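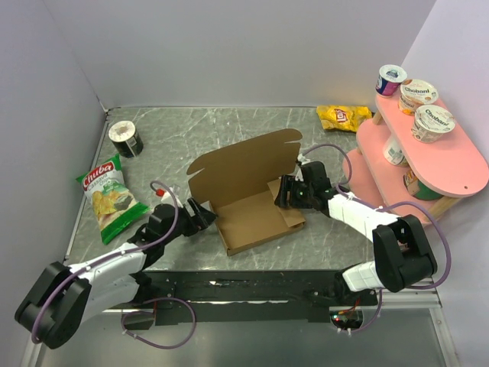 Why would a training set keep the stretches in which the robot arms are standing still?
The stretches before a contact are kept when removing them makes the trained policy worse, which has to be measured separately for each task.

Print | E-mail this story | Share (75) | Comments (8)

IDLE FRAMES

The Nistent filter removed any stretch of a recording in which neither arm moved. It had been written before I came to Casden, and I was told to leave it alone. It saved disk space and it made the recordings look competent. An operator drove both arms, the recording was saved, the filter ran overnight, and in the morning each episode was shorter and nobody's hesitation was in it.

My job was the box task. One arm held the cardboard steady while the other took an edge and folded. We had 138 demonstrations, all by one operator on the evening shift. I worked days. I knew the operator from the log, where the entries were brief: "Left cable snagged, restarted." "Edge soft, used other side." Once, in October, "Slow tonight."

The policy trained on the filtered set did one thing badly. It closed its fingers too early. It would arrive near the cardboard, close on air, and go on to lift as though it were holding something. I changed the learning rate. I changed the image crop. I wrote to the Gratolness office that the results were preliminary, a word they had begun to underline when they wrote back.

The unfiltered recordings were on a drive in the cabinet under the bench. I mounted the drive to look for a lighting fault and found the pauses.

I went through them in order. In 75 of the demonstrations the operator stopped before closing the fingers. Both arms held still. In the wrist view the cardboard edge stayed between the open fingertips, and after a while they closed on it. In the rest there was no stop of that kind, and the approach ran straight into the grasp.

The method I settled on was simple. I marked the last moment of motion before each grasp and the first moment of motion after it, and I called the interval a Fodor gap, because Fodor was the name of the spreadsheet template I had open. I then trained three policies. The first used the filtered set. The second used the full recordings. The third used the full recordings with every pause removed except the Fodor gaps. Network, seed and number of training steps were held constant. 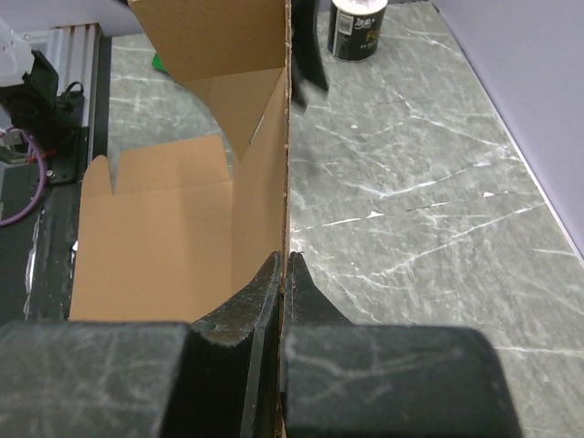

Wrist view, with the cardboard edge between the fingertips.

The third policy was the best of them. It approached the edge, stopped, and closed its fingers where the edge was. The second also stopped, though it stopped in other places as well, sometimes over bare table, and could stay there until the run timed out. The first went on closing on air.

I wrote this up in two pages. Under limitations I put that there was one operator, one task and one kind of box. I put that I could not say whether the network had learned to check its position or had only learned to wait. Gratolness asked which it was. I repeated the sentence.

There was one recording I left out of the write-up. Its pause was the longest in the set, 1,201 frames, and it fell in the middle of a fold, after the grasp. The fingers were on the cardboard. Neither arm moved. By any rule I could defend it was an idle stretch and should be cut. The log entry for that evening was the one that said "Slow tonight."

I watched it at normal speed. Then the fold resumed and was completed within tolerance, and the episode had been marked as a success, correctly.

I asked the evening shift, by a note in the log, whether there had been a fault. The reply was there the next morning.

"No fault. Please keep it if you can."

The third training set had a rule, and the recording did not meet it. I added a field to the Nistent configuration called retain, default false, which exempted an episode from filtering by its identifier. I tested it on a copy. I retrained the policy with the exemption in place and ran the trials again. The scores did not change in either direction, and I recorded that.

A few days later the policy stopped in the middle of a fold. I checked the network link, the motor temperatures and the queue of commands, and all were normal. I had my hand near the stop button and did not press it. The arms started again and finished the box.

I entered it in the log under my own shift, with the time, and wrote "No fault." Then I put the next box on the table.

Posted 2018-04-28
Print | E-mail this story | Back to top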